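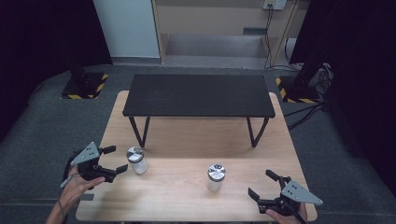 Jun 18, 2022

Quiet day in the lab, so I used it to write down the handling rules for the jar task. Rekha Upadhyay asked for this after the February batch, where we had to throw out 40 episodes because operators were doing the same thing in different ways. These are working rules until the Wakholm protocol gets its next revision.

**Before starting**

- Wipe the jars and lids with a dry cloth. Fingerprints on the lids change the glare from one episode to the next.
- Open and close each gripper fully, five times. If either one sticks or the reading on the screen lags, stop and log it. Do not tape anything.
- Run the cables down past the wrist with enough slack to reach the far side of the table. A cable under the forearm will pull on the grip.
- Check that nothing has moved past the striped edges of the stand bases. Loose cable on the carpet gets pushed back toward the wall side. I stepped on one this morning.

**Start pose**

Both grippers open, fingers over the table, not touching a jar. Hold still for a count of two, then go. The old sheet said "hands in neutral position," and everyone read that differently. Korkbridge starts theirs closed. We are staying with open, and I have told Ibrahim's group so the two sets don't get mixed again.

**Moving glass**

1. Grip on the glass body, below the lid. Lids can turn under load.
2. Lift straight up before going sideways. No dragging.
3. When placing on the black bench, come in from above and keep clear of the front legs.
4. Let go only after the jar is fully down. Open slowly.
5. One jar in the air at a time. Two-handed lifts are a separate task with its own code.

If a jar tips but stays on the table, finish the episode and mark it as a recovery. If it goes off the table, end the episode, take both hands out of the grippers and look for chips before anyone touches the carpet. A chipped jar goes in the glass bin even if the chip is tiny.

**Limits**

Max 30 episodes per operator, then swap. Estent's guideline allows more, but my wrists were sore well before their number and the grip got sloppy. Target for this task is 200 accepted episodes. We have 81.

**Labels**

Mark success, recovery or fail right after each episode, not at the end of the block. Whoever held the grippers does the marking. A second person checks every tenth one.

Open items:

- Bench position. It needs marks on the wood so it goes back to the same spot. Pencil is OK, no tape.
- Do we vary the jar spacing on purpose or leave it to the operator? Rekha wants a list of set layouts. I would rather leave it loose and just ban jars touching each other. Talk Monday.
- Spare lids.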